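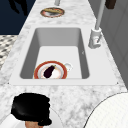 Why teach a robot by remote control when you could just write the program?

Because most of what a person knows about picking something up never makes it into a program. If the person drives the arm through the task, the timing, the approach angle and the small corrections are all recorded along with the motion.

Speaker notes, Stesley session, 5/9/20
Talk title: Teaching by Doing, Hand Guiding and Remote Control for Kitchen Tasks

Opening. Leave the first slide up while people sit down. Say who we are: the Orlandini project, run out of the Travham lab. The work is simulated kitchen tasks, mostly moving things in and out of the sink. Everything shown today is from the simulator. Say that early, it came up at the August meeting and took five minutes to sort out.

Slide 2. Two ways to show a task. In the first, you hold the arm and move it yourself. In the second, you sit somewhere else and drive it with a controller. Ask for a show of hands on who has tried either one.

Slide 3. Hand guiding. Good for short motions. Easy to explain to a new operator. The trouble is that your own hands and arms end up in the camera view, and the robot won't have them there later. You also tend to push the arm along paths its motors would not choose. Keep this slide short.

Slide 4. Remote control. The operator sees what the robot's cameras see, so the recording holds the same information the robot will have when it runs alone. Slower to learn. You lose the sense of touch, and new operators squeeze too hard or stop well above the object. Mention that depth is the main complaint.

Slide 5. Numbers. We kept 1,499 demonstrations, from 21 operators. Sessions were capped at two hours. Past that point people got sloppy and we were throwing out too much at the end of the day. Don't read the table out loud.

Slide 6. What counts as a good demonstration. The operator starts from the rest position, goes to the object, closes the gripper, lifts clear of the rim of the sink, places the object and backs away. Pauses are allowed if they are short. A second try at the grasp is allowed too, and we keep those. A policy trained only on clean grasps has no idea what to do after a miss.
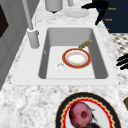 Slide 7. Sink layout with a red-rimmed plate in the basin and a fruit on the larger plate in front.

Talk about the sink here. The basin is deep, so the arm has to come down steeply and can't swing in from the side. The rim is what catches people. Operators who had only practiced on a flat counter hit it on their first few tries. White plate centers on a pale basin floor are also harder to judge through a camera than you would expect. Point at the screen and move on.

Slide 8. Changing the layout. We use six starting layouts and shuffle the positions of the objects within each. Early on we used one layout only, and the policy learned to go to a spot on the counter whether or not anything was there. Play the clip of it grabbing air. It runs eleven seconds, let it finish.

Slide 9. Tools. The controller software is Vandummont. It logs the gripper opening at every step, plus the camera streams. Skip the file format unless someone asks. If they do, it's on the backup slide.

Slide 10. What I would change. Give operators a full practice session before recording anything. Write the task instruction before the demonstration and don't edit it afterward. Label failures the same day. We left ours for weeks and then couldn't tell a bad grasp from a dropped connection.

Questions likely to come up: does this carry over to a real kitchen (not tested yet, say so), how long it takes to train an operator, and whether hand guiding and remote control data can be mixed. For the last one, we tried it on one task only and I wouldn't draw anything from it.

Backup slides start at 12. The clicker sticks, press it once and wait.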